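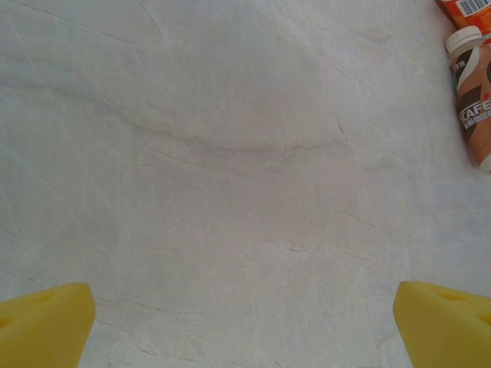
Figure 1. Wrist camera view, gripper open, coffee bottle on its side at upper right.

Home Projects Reports Staff Contact

Can a robot arm tidy up drinks yet?
Student project report, Clasar group
Supervisor: Corina Crăciun

1. Aim
Shops and homes share one dull job: picking up bottles and cartons and putting them where they belong. We wanted to know whether an arm with a two-finger gripper could do it without help. The control program, Kistik, was written by last year's group. We changed only the part that chooses where to grip.

2. Method
We ran 101 trials on a marble-patterned surface. In each one the arm had to pick up a single drink and stand it in a tray. A trial failed if the drink was dropped, knocked over in the tray, or not lifted within 40 seconds. We stopped work in September.

3. Results
Upright bottles gave little trouble. Bottles lying on their side were much harder, as in Figure 1, where the bottle also lies next to another container. The fingers need room on both sides, and Kistik often chose a grip that pushed the neighbour away first. Sometimes this worked. In 8 trials the bottle rolled out of reach and the run had to be stopped.

Veins in the surface pattern were taken for the edge of an object in 7 trials. Raising the contrast limit helped, but pale caps were then missed more often.

4. Discussion
A person clears a worktop faster and does not need the drinks spaced apart. For a shelf where everything stands upright in a row, we think the arm is close to useful. For a kitchen it is not ready. The next group should try moving one drink clear before gripping the other, and should test softer packs.

Clasar student reports | Contact the project office | Back to top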